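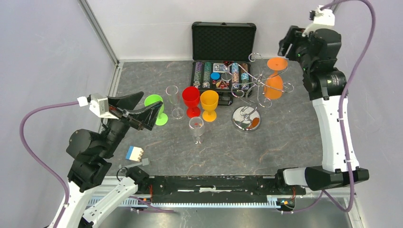 February, bench 2, afternoon. Trying the new grasp-height correction on the stemware task before we freeze the Kindow policy. The old version picked one height per object class and kept it, fine for upright glasses and bad for anything off vertical. The correction re-estimates the stem axis from the wrist view every 240 ms and shifts the approach to match. The tilted green wine glass by the left gripper is the sort of pose I care about, with the cup leaning toward the fingers and the foot still on the table. The clear flute is the other one to watch, thin stem and no color to segment on.

Settings: Kindow checkpoint at 900 episodes, Skulumon planner for both arms, left arm force limit unchanged. Right arm parks high until the left has a grasp, then takes the handoff for the wire tree.

Axis estimate looks steady on the colored goblets in the logs. On clear plastic and glass it jumps between the near and far edge of the stem. Nseir had the same problem with their depth filter and averaged over frames, but that adds lag I don't want at the handoff.

To do:
retrain the axis head on the full set, 1,328 clips, clear items weighted up
rerun with the Sonberg fingertips
check the left wrist offset before the next batch, last calibration is from before the cable swap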